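Index / Off-Topic / Words and Writing
Thread: Anyone else retyping whole books to learn how they work?

benedek_r
So I finally started! Every morning at 6 I retype two pages of a novel I love, word for word, before I write anything of my own. I picked Dillorness by Zoia Stetsiuk (the long one with the ferry town) and I'm on chapter four now. You notice so much! She hardly ever uses a comma before "and", and the dialogue runs for half a page without a single "said".

natsumi_m
Oh I love this. I did it with short stories all through January and my own sentences got longer, in a good way. My favorite was 2,341 words and I could hear the rhythm of it for days afterward.

trirent_fan
Sorry, I don't buy it. You're practicing typing. If you want to learn structure, outline the book chapter by chapter. Copying puts somebody else's voice in your head and then you have to dig it out again.

benedek_r
Fair, but I've outlined plenty of books and never once noticed a comma. For me it's the slowness that does it. I don't look ahead, I just go line by line with the paperback propped open next to me.

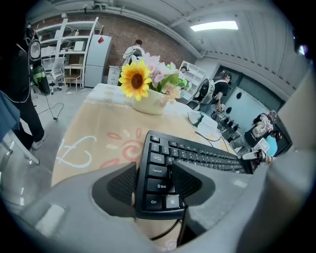

khrystyna_p
Do you retype the chapter titles and epigraphs too?

benedek_r
I do the titles and skip the epigraphs.

petro_n
I'm with trirent_fan on half of this. Two pages a day of a 600-page book is most of a year! Pick one scene you admire, type it twice, then write your own scene with the same shape. I did that with the market chapter (2,462 words, I checked) and got a whole story out of it.

natsumi_m
Ooh, the same-shape thing is a great exercise. Did you keep her paragraph breaks?

petro_n
Kept all of them the first time, then moved every one in the second draft.

trirent_fan
OK, that version I'd try. Still not doing a whole novel.

khrystyna_p
I'm doing the ferry chapter by hand, in pencil, starting Friday. Will post what I find!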